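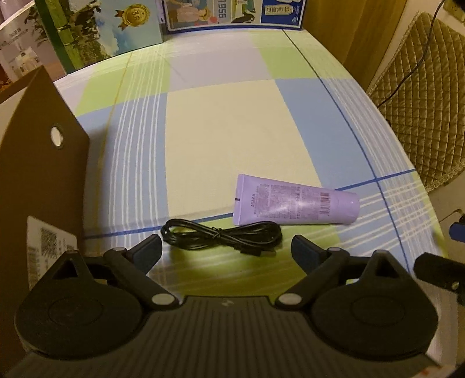 *The hand-held gripper over a coiled cable and a squeeze tube, on the checked tablecloth.*

## News from the software bench

It has been a busy March for those of us who look after the Furketti planner, and we have been so wrapped up in it that the last two newsletters went out without a word from our corner. So, a proper catch-up, and do put the kettle on!

The big job has been cables. Our old grasp picker was brought up on boxes and bottles, and it treats whatever it is given as one solid lump with a middle. That does very well for a tube lying on its side (long, smooth, two clear ends), but a cable looped over itself has its middle in thin air as often as not, and the planner would cheerfully send the fingers down into the gap. The new version, which we are calling Jevholm after a long and silly argument over lunch, first traces the strand through its crossings and then looks for a short, fairly straight stretch where both pads can close across it.

We now have 1,445 hand-held recordings to train on, 324 of them with a cable somewhere on the table, and the Dremham office has been wonderfully patient about labelling the crossings. Shiny packaging is still a nuisance, I'm afraid. A bright streak along a tube can look very like an edge to the depth code, and when there is a dark cable close by, the two sometimes get joined into one odd-shaped object. Turning up the smoothing helps the tube and ruins the cable, so for now we run the two passes separately and merge them afterwards, at a cost of 27 milliseconds a frame.

On the tooling side, the Briggs replay viewer finally lets you scrub backwards (hooray), and you can drop a marker on any frame and send a colleague straight to it. Please update to version 7 before you open any of the new recordings, as the older viewer reads the finger width wrongly and doesn't warn you. Next on our list is the cable that runs underneath something else, and if you have awkward recordings of that sort we would dearly love to have them.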